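How Do You Go Shopping for a Robot?

So you want to buy a robot. Me too! I've wanted one since I was six, and now part of my job is helping people pick them out. You might think that's the best shopping trip in the world, and some days it is. Other days it's me and a calculator and a cold sandwich.

The first thing I ask is, what's the job? People hate this question. They want to talk about how fast the robot is, or whether it comes in orange. But a robot that's great at stacking boxes may be hopeless at picking up a mug. If you were buying shoes you'd want to know whether you were going hiking or to a wedding, right? Same thing. So we write the job down in one sentence. "Pick up a mug and put it on the shelf" is a good one. "Help out" is a terrible one (help out with what?).

Next comes the money part, and I like this part more than I should. A plan for spending money is called a budget. You already know how these work if you've ever saved up for something and then found out the batteries were extra. Robots are like that, only the batteries are enormous.

Let's pretend we have 78 gold coins to spend, and we've found a nice robot arm called the Brimik. It costs 44 coins. Hooray, we have 34 coins left over! Let's get ice cream!

Wait, though. The arm comes without a hand. I'm serious. Lots of robot arms are sold that way, so you can choose the hand that suits your job. A robot hand is often called a gripper, and the one we like, the Bostitz, costs 15 coins. Now we have 19. We need a strong stand to bolt the arm onto, and that's 6 more. Somebody has to learn how to run the thing safely, and the class costs 8. That leaves 5 coins, and I never let anyone spend those. They go in an envelope marked UH-OH, for the day a finger pad wears out or a cable gets chewed up under a cart wheel. No ice cream, sorry.

There was another arm, the Akanda, for 50 coins. It's a lovely machine. But add up the hand, the stand and the class and you get 79, and we only have 78. One coin short, and nothing in the envelope at all. I looked at that number for a long time — then I crossed it out.

You can also start smaller. Some grippers don't need an arm, because a person holds them. You carry the gripper around by its handle and use it to pick things up, and a camera on it records what it sees. Later on, those recordings can help teach a robot how to do the same job. For a group that isn't sure what it needs yet, a few of these can be a smart first thing to put on the list. And you have to plan for space, too! You need a table, something to grab, and room for people to walk around it without bumping elbows.
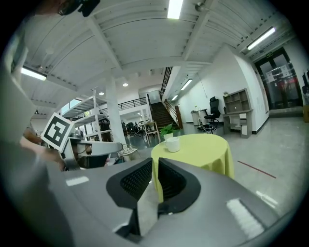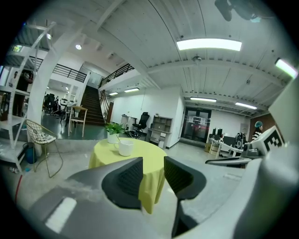 A mug and a little plant on a round table, with two black fingers up close.

After this page went up I heard from Agnes Fjeld, who wrote that I'd left out the thing her class argued over longest, and that was who fixes it. They made a pretend budget for a robot called the Kikon and spent every coin on the first day, and then one girl asked what happens when it breaks in November and the only repair shop is far away. So they went back and took the cheaper stand. She thinks the UH-OH envelope should come out first, before you even look at the arms, and she'd like me to change the page. I'm thinking about it.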